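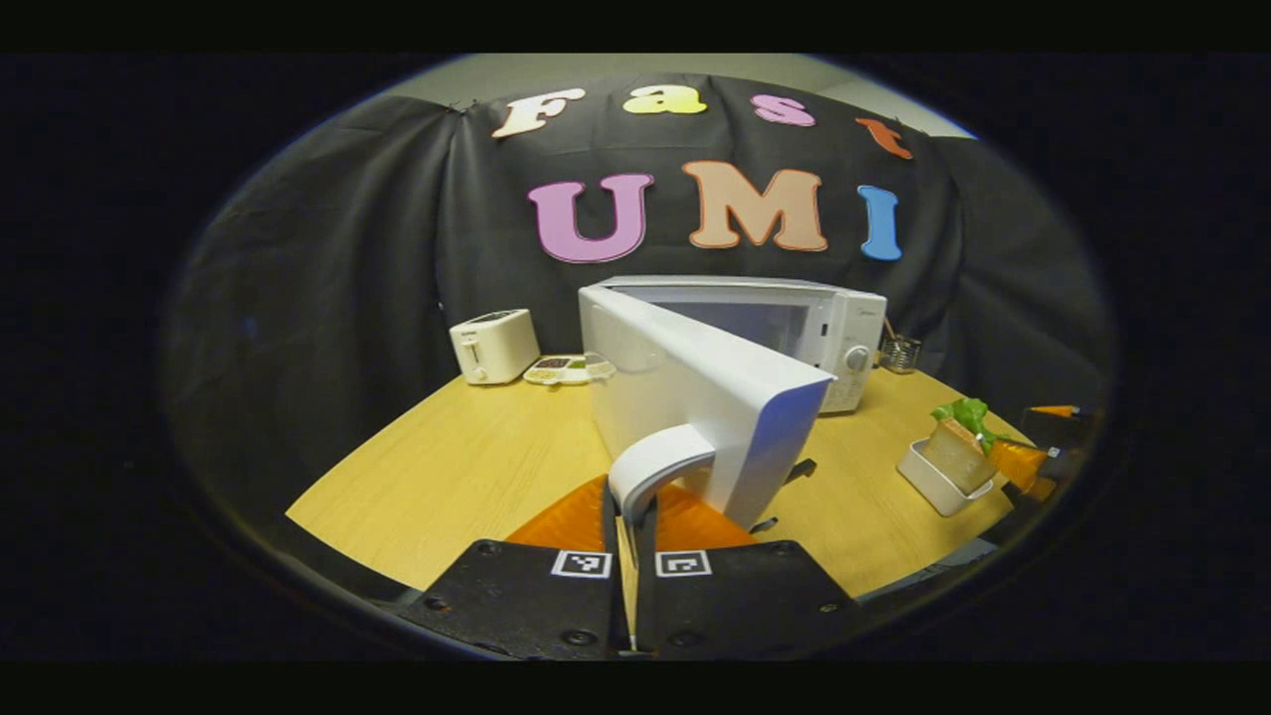 Left-hand gripper on the microwave door handle, markers on both fingers.

Gripper upkeep meeting, June
Notes typed up by whoever lost the draw, so me again. Started at 4, ran over as usual.

1. Last month's notes
Agreed as they stood, apart from the spelling of Roltik, which I'd managed to get wrong all the way through. Fixed now, sorry!

2. Left-hand gripper, fingers
We spent most of the meeting on this one. The left-hand gripper has been closing a touch late on one side, and two of us had felt it on the microwave door in particular (the handle is curved, so any slop in the fingers shows up there first). We had the finger plates off on the bench at Boreck and found two of the screws had worked loose. I'd been blaming the linkage for a fortnight, so I've taken that back in writing, as asked.

Screws to be checked every 50 runs from now on, and the check goes on the sheet by the door. There was a bit of back and forth over thread lock. I'm for it, but the feeling was that we take the plates off too often and would only curse it later. We'll try the weak stuff on the left gripper only and see how we get on until the next meeting.

3. Markers
Each finger has its little square marker near the inner top corner and they do take a battering. We've got 40 spares printed. I'd like them changed as a pair, even if only one is scuffed, and everyone was happy with that. Please wipe the plate properly before you stick a new one down — I found one last month with half a thumbprint under it and it was lifting already. Press it flat with the card and not with your nail.

After any marker change, do the open and close test before going back to the table. Ten slow closes on nothing, then the microwave handle, then the toaster lever. If the reading jumps about, stop and tell someone, please don't just carry on and hope.

4. Orange housing
Novinau have sent the price for new shells and it's gone up. We don't need them yet. The orange ones are still fine to use and a few scratches don't matter to anyone but me. Put off until the autumn.

5. Kitchen table
Short one. The round table stays where it is. Somebody asked whether the microwave could be moved closer to the toaster to save reaching, and we said no, mainly so that the new runs match the old ones. We did 80 door openings last month and I don't fancy doing them all over again. Bread and lettuce to be changed when they start looking sad, which is sooner than you'd think in this weather.

6. Sorensen visit
They're coming to see how we look after the grippers and would like to watch a finger swap from start to finish. I said I'd do it, then remembered how slow I am at it, so there'll be two of us. Tools to be back on their hooks beforehand, including the small hex key, which has been missing since the last swap. If it's in your coat, no questions asked.

7. Anything else
Roltik want the screw sheets sent over as a scan each month. Fine by us.
The bench lamp flickers. I'll bring one from home.

Jobs
Screw check sheet, printed and up by the door: me
Thread lock trial, left gripper: bench team
Marker spares into the labelled tin: bench team
Reply to Novinau about the shells: me
Hex key: whoever has it

Next meeting same time, same room, and could somebody else please bring the biscuits.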